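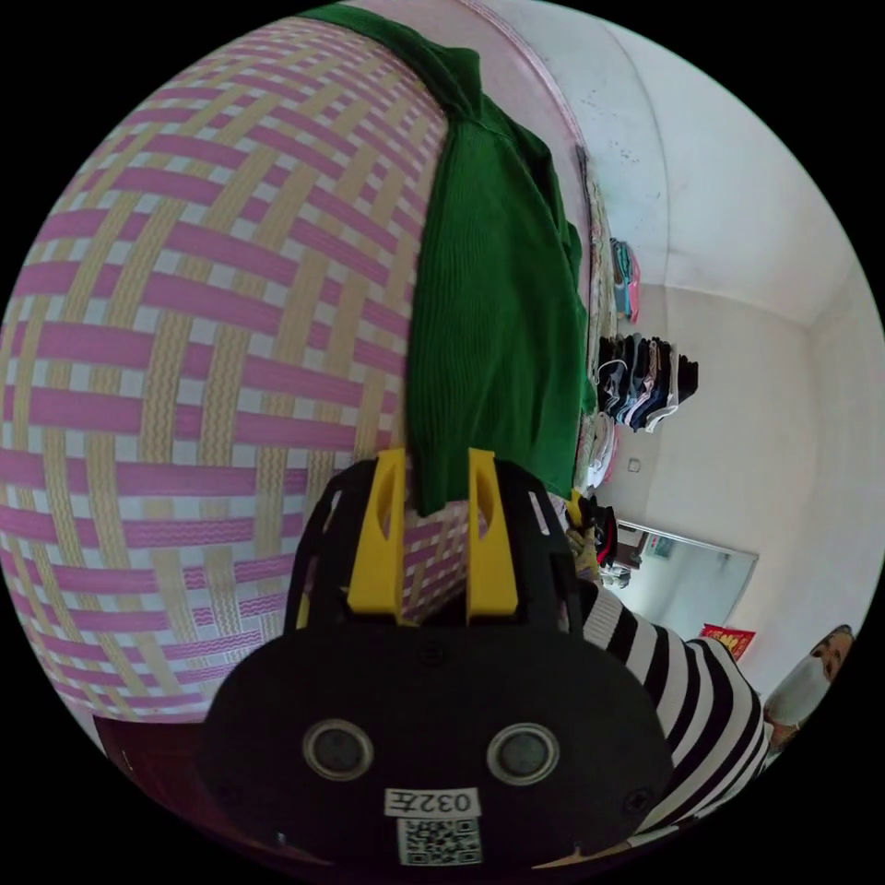
October 3, 2021

Natural dyeing again, and specifically the pink problem. I've had three goes at madder on wool now and every one has come out the colour of a flowerpot, when what I'm after is a proper soft pink, the sort you'd happily live with on a wall. The woven mat has the pair I keep chasing, pink strips crossing pale yellow ones, with a bit of white to let them breathe, and I'd love to get the two of them in yarn from the same dye week. The green ribbed knit hanging over it is a useful nudge as well, as I'd more or less decided green was too much trouble (two baths, twice the chances to muck it up!) and now I want it back on the list.

So, where I'd got to. Batch 26 was the Lisstead fleece, spun by me last winter, a bit lumpy but it drinks up dye beautifully. Mordanted with alum overnight, left to cool in the pot, rinsed once. Madder went in chopped, not ground, tied up in an old pair of tights. I let the heat get away from me while I was on the phone to Neusa and by the time I looked it was having a good simmer. Hence flowerpot. Every book I own says keep madder below a simmer or the browns come out, and I do know this, and I did it anyway.

Batch 27 (yesterday) was much better behaved. Same wool, same alum, but I used the exhaust bath from 26, so whatever the first skein hadn't grabbed. Kept the thermometer in the whole time and stood over it like a hen. An hour and a half on a very low ring, then lid on and off to bed. This morning it's a peachy pink. Still more peach than pink, mind, but I did a little dance on the way to the washing line.

Water might be part of it. Ours is hard as nails and madder is supposed to like that, leaning redder, so I can't blame the tap for the orange. Rosalba Leone swears by steeping the root in cold water first and pouring that off, as the yellows and browns leave before the red does. She says to keep the poured-off water for yellows, though hers came out a sort of weak tea. Next batch, cold soak, two changes, and I'll keep a jar of each to look at side by side.

The yellow itself is easy, or it was in summer when the weld was up. I've one bag of dried left from the Mavromatis allotment and it smells like old cabbage, so the windows will be open whatever the weather. A very short dip should do for the pale shade. Five minutes, maybe less. I've always overdone weld because it's so satisfying watching it go, and then I've got a skein like a highlighter pen and nothing to put it with.

Green: weld first, then indigo over the top. The vat is asleep under the bench and wants feeding and warming up before anyone asks it to do any work. Not this month, I think. November, when the class is over and I can have the stove to myself.

Things to buy: alum, pH strips, more tights (!), a second thermometer as the old one reads oddly near the top. Label tags too. The pencil ones survived the pot, the biro ones didn't, and there's now a mystery skein which might be onion skin or might be last year's birch.

Neusa, if you're reading, your sieve is on the hook by the door.

Filed under: Dye Notebook, Madder, Wool

Search the notebook
Go

Comments (3)

Neusa Nogueira
Sorry about the phone call! Try a pinch of cream of tartar with the alum, mine came out clearer with it. And keep the sieve till Thursday.

woolgathering_jo
I get my best pinks from the third bath, when you think there's nothing left in it. Takes ages but it's worth a go.

Rosalba Leone
It was strong tea, thank you very much.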